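Weviseo Community Help

Downstairs neighbour hears every step and every chair: what can I do without lifting the floor?

Posted by Siiri Butkienė

Good evening to all. I live on the second floor of an old house in Prilcombe which was divided into flats, and I have a problem of noise. This time the noise is mine. The lady below me is very polite, but since September she has come up to my door two times to tell me that she hears us walking, and that she hears most of all when a chair is moved. She says it is like a cupboard falling.

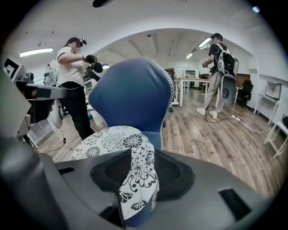

Flats and neighbours / Noise and floors

I would like to solve this in a good way. We are two adults, we do not wear shoes at home and we have no music after nine in the evening. The floor is of wooden planks and I do not know what is under them. The landlord does not know either, or he does not wish to tell me. When I asked him, he sent me a price from a builder for lifting the whole floor and putting insulation between the joists. It was £2,000 and he would like me to pay half of it. I am a tenant and I think I will stay here perhaps two more years, so I am not very willing.

What I did until now:

I put the small felt circles under the dining chairs. They were good for one week, then they moved to the side and collected hair, and now one of them is lost.

I put a thin cotton rug in the living room. The neighbour says she does not hear any difference.

I asked her at what hours it is worst. She told me between six and seven in the morning, when my husband prepares for work, and again at supper.

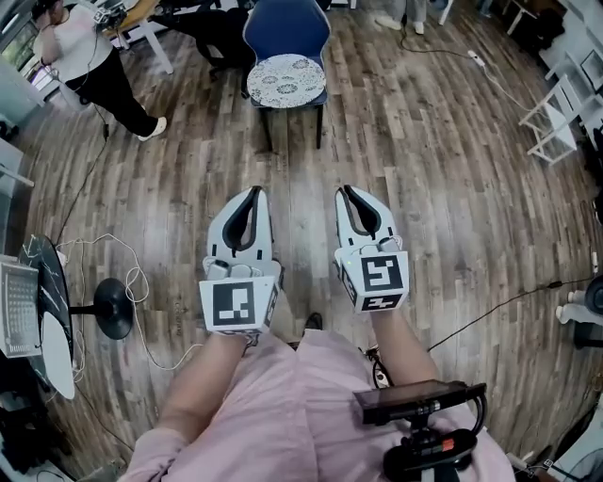

The living room floor, grey and brown boards.

I have visited Keskin, the carpet shop near the station, and the man there offered me an underlay called Odura, to be put under a big rug. For the size I need it would be £169, and the rug is extra. He was very sure about it, but of course he is selling it. Before I spend this money I would like to ask the people here:

Does an underlay below a loose rug really help with the sound of steps, or only with the sound in my own room?

Is there something better than felt circles for chairs?

Am I obliged to pay anything for the builder's work? My contract says only that I must "avoid nuisance to other occupiers" and it says nothing about carpets.

I am thankful for any advice, also from people who live below a wooden floor and can tell how it is from that side.

2 answers

tallstairs

I will take your points in the order you wrote them.

An underlay does help with steps, if it is heavy and if the rug covers the places where you walk. There are two sorts of noise here. The first is voices and television, which travel through the air, and a rug does very little for these. The second is impact, and this is your case: a heel or a chair leg hits the board and the board passes it on to the ceiling below. Something soft on top makes the hit smaller. Your cotton rug is too thin for this, so I am not surprised by what the neighbour said.

I do not know Odura and I cannot say if the price is fair. Ask the shop what it weighs per square metre and ask for a small piece to take home. Then do a test together with your neighbour. She sits downstairs, you drop a book from knee height first on the bare boards and then on the piece with a rug over it, and she tells you by telephone what she heard. We did exactly this in my last flat and it took five minutes. It also helped the mood, as our neighbour could see that we were taking him seriously. (He then gave us plums, but I cannot promise plums.)

Cover first the path from the bedroom to the kitchen, if it is the early morning that disturbs her. Many people buy one big rug for the sitting room, and the steps at six o'clock are all in the corridor. A runner with good underlay could be enough and would cost you less.

For the chairs, forget the stick-on circles. On straight legs, use the rubber or silicone caps which go over the end of the leg like a sock, with felt on the bottom. Measure the leg before you order. If your chairs have thick or curved legs, there are felt pads with a small screw, and these stay in place for years. Drill a thin hole first or the leg may split — I learned this on my own chair.

About the money: please do not agree to anything by telephone. I am not a lawyer. In my understanding, insulation inside the floor is part of the building, and I would be astonished if a tenant must pay half of it without having signed for it. Take the contract and the builder's price to a local advice centre. In our town they are open on Tuesday without appointment, perhaps yours has something similar. Until then answer the landlord in writing, politely, and say that you are taking steps yourself to reduce the noise.

One more thing. Walk over the floor slowly and listen. If some boards creak or move, one screw in the right place can do more than a rug, but this you should ask the landlord to arrange, as there may be pipes or cables underneath.

bramble_k

Slippers with a thick soft sole!! Bare heels are the worst, I live underneath and I know. Also lift the chair, don't pull it.

Siiri Butkienė

Thank you both. I did not think about the corridor at all, and you are right, it is completely bare. I will ask at Keskin for a piece of the underlay and make the test with the book. The slippers are already ordered, for my husband also, who has the heavier heels. I have written to the landlord that I am not agreeing to the half for now, and I will write here again when he answers.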